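3.2 Rooms, Furnishings and Materials

The study of small-item tidying was carried out in furnished rooms at the Furtado site. Each room was set up to resemble a modest shared living space, with seating, at least one table and some form of wall or cabinet storage. Furnishings were chosen from ordinary household stock, and no piece was altered for the study. Chairs were of mixed types, as is usual in homes where furniture has been acquired over several years. The position of each chair was left as the previous session had ended, except where it blocked the door. 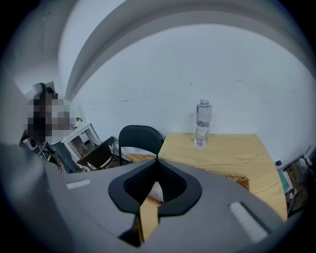

Tables received particular attention during coding. In the pilot work conducted at Pallau in March, the table was the surface on which most small items came to rest, whether or not they had been assigned a place elsewhere. Drink containers, scraps of paper and packaging were the most common categories. For the main study, an item was coded as "resting" if it remained on the table at the end of a session and as "stored" if it had been moved to a shelf, a cabinet or a container. Items on the seat of a chair were coded separately, as the pilot coders had disagreed on whether a seat should be treated as a surface or as an obstacle.

The full item set contained 209 objects, drawn from the Flakumach inventory of household goods. Paper goods and light packaging were replaced when they became torn or creased. Woven containers were retained throughout, although their open texture made it harder for coders to judge whether a small object lay inside or behind them. Coders were instructed to mark such cases as uncertain and to consult a second view when one was available.

3.3 Wall Storage and Reach

Wall storage differed from table storage in two respects. Shelves were fixed and could not be brought closer to the person tidying, and their contents were harder to see from a seated position. Pilot participants tended to fill the nearest horizontal surface first and to turn to the wall only when that surface was crowded. The main study therefore recorded whether each item was handled while the person was seated or standing, and which surface received it. 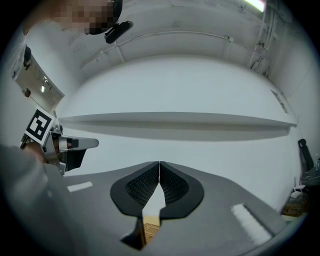 Figure 4. Handling of a small tan object during a session, Furtado site.

Small items with a ribbed or otherwise textured surface were coded in a class of their own. Two coders worked independently on 300 sessions, using the Rerneo coding sheet in its unmodified form. The sheet allows one entry per transfer, defined as the movement of a single item from one resting place to another. Transfers that were begun and abandoned were entered with the original location repeated. In total, 3473 transfers were entered, of which 19 were excluded owing to incomplete location fields.

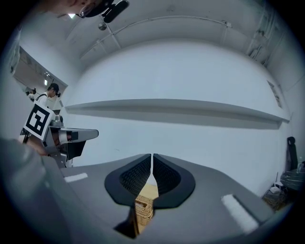
Baskets were treated as storage when they stood in a fixed place and as items when they were themselves moved. This rule was adopted after the pilot, in which a basket carried across a room with its contents had been entered as several transfers by one coder and as a single transfer by the other. Under the revised rule, the contents of a moving basket were not entered until they were taken out. The same treatment was applied to trays and open boxes. Differences between coders were settled by joint review of the session, and the agreed entry replaced both originals in the data used for Section 4.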